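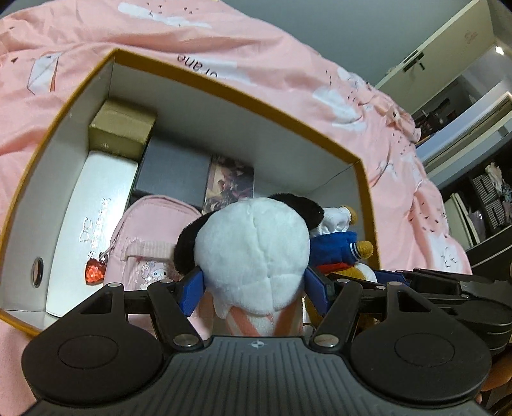
Progress report to the Dogbe Fund
Household Sorting and Storage Project, Flisari House
March 2020
Prepared by Bernadette Kowalczyk

Dear Edem,

You asked for two pages and no adjectives. I have managed the two pages.

Where we are

The grant pays us to help families moving out of Flisari House pack up their rooms, keep what they want to keep, and send the rest somewhere better than the dumpster. When I last wrote, in July, we had a key to the building and a great deal of confidence. We now have 112 boxes packed, labeled and entered in the log, and somewhat less confidence, but it is of better quality.

Bedrooms are done on the first and second floors. The third floor is under way. Kitchens were supposed to come first, according to the plan I wrote and you approved, and they are coming last. Families will let you pack a bedroom while they are still living in it, more or less, but they get attached to a saucepan around suppertime. Kofi Amissah suggested the swap in the first week and has been gracious about it ever since, by which I mean he mentions it only at meetings.

How the packing goes

We work on the bed. I know the proposal had a drawing of a folding table, and we did buy the table, and it does fold, usually when leaned on. A bed is the right height if you kneel, it is already in the room, and things dropped on it don't break. The box goes on the bedding, the flat things go in along the bottom, the smaller boxes go to the side, and the soft things go on top or wherever there is a gap.

Soft things are where the time goes. Ekow Wumbei timed a few rooms for me, and toys take longer than clothes and books together. Clothes get folded. Books get stacked. A stuffed dog gets discussed. Is it coming in the car? Is it going in storage? Does it go in face up? We have learned to say yes to the last one without waiting to be asked. Striped outfits and all, they go in whole, and we have stopped suggesting that accessories be bagged separately.

The other slow item is boxes within boxes. Every household turns out to own a supply of small, handsome, empty boxes that once held a gift or a phone and are now being saved for something. Our rule was to open each one, flatten it if empty, and recycle it. This rule lasted until the second apartment. The current rule is that we open each one, say out loud that it is empty, and put it wherever we are told.

Labels

The Clostine labels in the budget were a mistake and I'd like that on the record before Shigeru Ueda puts it there. They stick beautifully to hands. On cardboard they last until the next morning, when they can be found on the floor, face down, in a group. We have gone over to writing on two sides of the box with a thick marker. The remaining labels are in my office if anyone at the Fund has a use for them. Please have a use for them.

Each box now gets a number, a room and a family name, and the same three go in the log. Contents are written in the family's own words, so the log includes "winter and good towels," "dog etc." and one box recorded only as "ask Mom." We have asked Mom. She is thinking about it.

Money

We have spent what we said we would on boxes and less than we said on transport, thanks to the Stisier van, which Shigeru got for us at the off-season rate. Tape is over budget. I have no explanation for the tape except that children were helping. I would like to move $2000 from transport into a second round of boxes, in the sturdier kind with a proper rim. The cheap ones bulge once they are full and then refuse to stack, and the hallway on the second floor has been looking like a bad week at the post office.

What has not gone well

One box went to the wrong storage unit and spent nine days there. It was mostly curtains. The family was kinder about it than I would have been. Ekow now reads the numbers back to the driver before anything leaves, and the driver has started reading them back to Ekow.

The donation pickup has been late more often than it has been on time. I have written to them – politely, then briefly.

Next

There are 13 rooms left on the third floor, then the kitchens. Kofi has asked that the kitchens be planned by somebody who cooks, so he is planning them. I expect the bedrooms to take us about five more weeks if the tape holds out.

From you I need a yes or no on the $2000, and a signature on the storage extension, attached. Shigeru has the receipts in order and would be pleased if somebody looked at them.

With thanks,
Bernadette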